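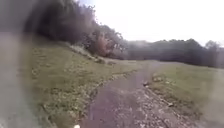
Page last changed in November

Neighborhood Help Board > Streets, Blocks and Associations

City wants a "recognized neighborhood group" before it will talk to us. How do we become one without turning into an HOA?

Posted by backporch_unia

I live in Unia, the part east of the rail cut that the city calls "Unia Remainder" on its maps, so you can tell how highly we're thought of. The city has a small grants program for neighborhoods. I called to ask about money for a crosswalk and two benches by the bus stop, and was told the program only accepts applications from recognized neighborhood groups. I asked how a group gets recognized. I was told to apply. I asked for the application and was told it goes out to recognized groups.

I did eventually get a human being to email me the form. It wants bylaws, a boundary map, proof of two public meetings, and a list of supporters equal to some share of households. By the city's count we have 396 households, and the form doesn't say what the share is. There's a blank where the percentage should be.

So far we have a group text, a folding table, and strong feelings about the crosswalk.

What I'd like to know:

Do we have to incorporate as a nonprofit first, or can we just be people with bylaws?

Can renters count as members? Two thirds of my block rents, and the one neighbor who used to sit on a condo board keeps saying "owners only" as if it were in the Constitution.

Does our map have to match the city's? Theirs leaves out the apartments on the far side of the rail cut, and those folks use the same bus stop we do.

I'd also like to hear from anybody who did this and still speaks to their neighbors.

3 replies, oldest first

rodton_recorder

We went through this in Rodton a few years back, different city, but these programs all seem to have been photocopied from one another. In your order.

You almost certainly don't have to incorporate to be recognized. You're what is called an unincorporated association, meaning a bunch of people who agreed on some rules. Where it gets sticky is money. Many cities won't write a check to a group that has no legal existence, so you either incorporate or find a fiscal sponsor, an existing nonprofit that takes in the grant and pays your bills out of it. Ours was a food pantry. They kept a small cut, which we didn't mind, and they sent us a great many reminders about receipts, which we did. Get the arrangement in writing before you apply. Ask the sponsor who signs checks and how long it takes, because ours took five weeks to pay for a load of gravel and the gravel man was not a patient person.

Renters: yes. Write it into the bylaws so it isn't up for debate every spring. Ours says "any person eighteen or older who lives, rents, owns property or runs a business within the boundary." One vote per person, not per house. Some city programs require you to include renters, so read yours before you have the argument, as you may be able to skip it. Owners-only is an HOA or condo rule that comes out of deeds. You have no deeds behind you. You can't fine anyone over a fence, and I'd say so out loud at the first meeting, early, before the people who came to stop you from doing it have finished parking.

Map: draw the one you want and submit it. If the apartments aren't claimed by another group, the city will generally let you have them. If they are claimed, you need a letter from that group. Go knock on those apartment doors before you draw the line around them, though. People notice when they've been annexed.

On the blank percentage, email and ask, and keep the reply. We were told one number by phone and a higher one at the counter. We ended up collecting 213 signatures and needed fewer than half of them, and I still have the clipboard.

Bylaws should be short. Ours fit on two pages: name, boundary, who's a member, how officers are picked, how many people make a quorum, how to change the bylaws. Set the quorum low. We set it at 25 in a burst of optimism and then went most of a year unable to legally approve our own minutes.

pelowgal

just call your council member thats what they are for. we got a stop sign in Pelow in like a month and didnt have bylaws or anything. bylaws are how they wear you down

zepeda_flats

The reply above isn't wrong about stop signs. A stop sign or a crosswalk is often a traffic request that any resident can file, with no group needed, so file that one now and let it crawl along while you do the rest. Benches are usually where they want an organization, since somebody has to agree to look after them. Read the maintenance language closely. In Zepeda we signed something that made us responsible for a planter "in perpetuity," and we are a group that has trouble being responsible until 9 p.m.

Things I'd add about the two meetings:

Proof normally means a flyer, a sign-in sheet and minutes. Take a picture of the flyer taped up somewhere with the date readable. We held a perfectly good meeting that didn't count for lack of a flyer.

Hold one of them on the apartment side of the rail cut. Libraries and schools are often free. Check whether the building wants proof of insurance, which for a one-evening event cost us almost 100 dollars the first time, until we found a church that didn't ask.

Put the signup sheet by the food.

Have two people on any bank account, not related and not married to each other. Our balance peaked at $1,534 and you would have thought we were guarding a reservoir. The questions were still fair ones, and it was nice to have statements to hand around.

As for speaking to the neighbors, I speak to most of them. The condo board fellow should be given a job with a title right away. Ours does the boundary map and is very happy.

backporch_unia

Thank you, this is far more than the city gave me. Traffic request for the crosswalk is filed. I emailed about the blank percentage and got an automatic reply saying my message is important and the office closes at 4. Will post when I have a number.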